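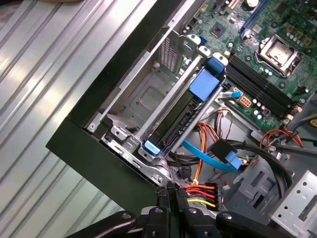 On keeping things past their date

2020-01-26

My aunt Myrtle Rosenthal kept every piece of paper that ever came into her house, and then she moved to a condo in Bultmont and gave the paper to me. I said yes on the phone. I would like it noted that I was making soup at the time and would have said yes to a horse.

Most of it is the Ternano Street Bulletin, a neighborhood newsletter that ran for longer than some of the houses have stood. My sister Kendra thinks I should recycle the lot. Kendra has one drawer of papers in her entire home and can find her birth certificate in the dark. We were raised by the same people.

I do the opposite with pretty much everything. Coats, manuals for toasters that died under a previous president, the desktop computer with all my tax returns on it. I tell myself that these things might come in handy, and once in a while one does, and that buys the rest of the pile another ten years.

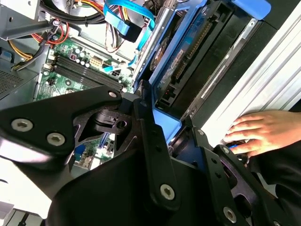

So I've been reading the Bulletin at night instead of watching television, and I have to report that it's better. There is a feud about a hedge. It starts in a polite letter from Gianni Cirillo, at number 209, and by spring he is writing in verse. The hedge's owner, Ilaria Leone, never answers him directly. She just takes out a small ad each month offering free clippings.

I wanted to know how it ended, so of course the next few issues were missing. Myrtle says she may have wrapped dishes in them. When I finally found the thread again, it was in the back, under the bake sale notices.
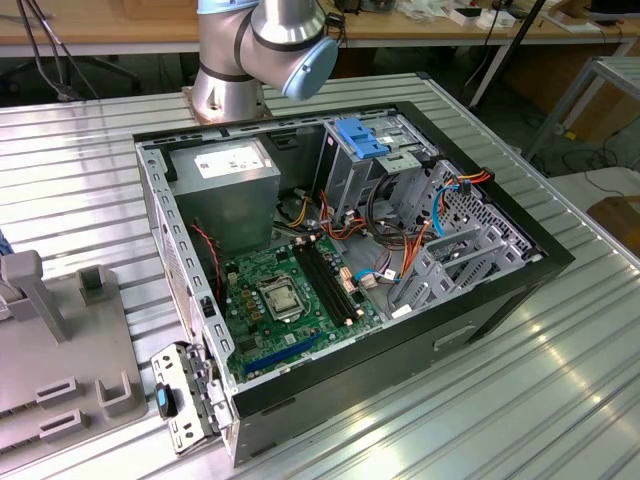
Issue 126, page 7

"The hedge matter is closed. Mr. Cirillo and Mrs. Leone ask that readers stop bringing it up at the butcher's."

And that's all there is! I read the whole issue twice hoping for a hint. The rest is a recipe for lamb and a long complaint about the bus.

I called Myrtle, who was there for all of it, and she said, "What hedge?"
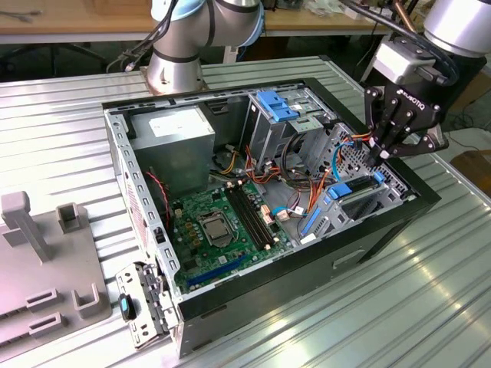
Kendra's view is that I've now read them and can let them go. I have promised to get it down to 2 boxes by April, and I've made a start, in that I have bought the boxes. They're nice boxes. The old ones were perfectly good too, so I put those in the closet, behind the coats.

If anyone reading this lived on Ternano Street and remembers who gave in, please write. I also have a spare copy of the lamb recipe.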